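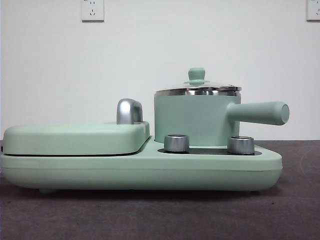 ok thread. one-pot bean cooking, what I learned doing it most nights since January. long, sorry, mute me if you hate beans

1/ started bc my grocery bill was stupid. canned beans went up again at the place on Grenda St and I was buying like nine cans a week. dried are so much cheaper it's silly. been on dried since.

2/ first thing. OLD BEANS. if yours never get soft it's prob the beans, not you. I had a bag in the cabinet that moved apartments with me twice. cooked it four hours. gravel. threw it out, felt bad, moved on

3/ buy where stuff sells fast. for me that's Turkar, the little Balkan/Turkish grocery behind the tire shop. the bins get refilled constantly. supermarket bags can sit forever and you can't tell

4/ soaking. people fight about this. I soak big ones (limas, the giant white ones) overnight and skip it for black beans and lentils. black beans taste better unsoaked imo, and the broth is darker. come at me

5/ SALT THE SOAKING WATER. my grandma would've yelled. she thought salt made them tough. tried both ways side by side, same bag, same pot size. salted ones had better skins and tasted like something all the way thru

6/ amounts since someone always asks: for 200 grams dried I use a liter of water and a heaped teaspoon of salt. drain, rinse, fresh water for cooking. that feeds me for two dinners and a lunch

7/ what does make them tough is acid. tomato, vinegar, lemon, wine. all goes in at the END. ruined a whole chili in Feb dumping the tomatoes in first. crunchy chili. ate it anyway

8/ boil hard for ten minutes, then turn it way down. if you're doing kidney beans the hard boil is NOT optional, raw ones can make you really sick. don't do them in a slow cooker from dry. boil first

9/ after that barely a bubble. lid half on. hard boiling the whole time = blown out skins and mush in the middle of the pot with raw ones on top, somehow

10/ things I throw in: half an onion, a bay leaf, two garlic cloves smashed, a good glug of oil. more oil than you think. the oil is what makes the broth silky

11/ and a parmesan rind if I have one. I keep them in a bag in the freezer. my sister found the bag and asked if I was ok

12/ the five bean test: take out five, blow on them, eat all five. if even one is chalky keep going. one bean tells you nothing, they don't cook evenly

13/ then LEAVE THEM in the broth. turn the heat off and walk away for an hour. they keep drinking. day two is better than day one, day three is the best, day four I'm sick of them

14/ ok recipes. the one I make most is from Notburga Mayrhofer, used to live upstairs from me, moved back to Tyrol. she wrote it on the back of an envelope from the gas company and I still have it taped inside a cabinet door

15/ it's just white beans, lots of onion cooked slow in butter, caraway, a splash of vinegar at the end, black pepper. bread next to it. the envelope says "not to hurry the onion" underlined twice. she's right, give it 40 min

16/ second one, prunavska beans, that's what the lady at Turkar calls them. Prunavska is her mom's village I think?? baked with sweet paprika, dried mint and one dried pepper. the top gets a crust. you scrape the crust off the sides and that's yours, don't share it

17/ for those, beans should be fully cooked before they go in the oven. then really thin onion, paprika off the heat so it doesnt burn, enough broth to just cover. 45 min uncovered. I go hotter for the last ten

18/ third is barely a recipe. leftover beans, mashed with a fork in a pan with whatever fat, on toast, egg. breakfast all of April

19/ freezing: yes. in their broth, flat in bags, leave some room. thaw in the pot on low. I label them now after an incident w/ chickpeas and what I thought was chicken soup

20/ money part. I kept the receipts like a nerd. a 527 gram bag (weird size, I know, she weighs them by hand) cooks up to more than I can eat in a week and it's less than what two cans cost me

21/ gas question: gets better if you eat them often, for me it took like two weeks. start small. rinse after soaking. drink water. that's all I've got, I'm not a doctor

22/ if you only get one book get the Engelbrecht one, the skinny used paperback with the brown cover. 172 pages and maybe six are about beans but those six are gold. library might have it. mine did, it smelled like smoke

23/ things I still can't do: chickpeas that are creamy and still whole. tried baking soda, tastes like soap to me. if you have a trick pls reply

24/ also favas. peeling favas. no

25/ adding bc three people asked already, yes you can halve the salt in the soak, no I don't add sugar, yes you can use the broth as soup. put rice in it. squeeze of lemon once it's off the heat

26/ gotta go, onions are on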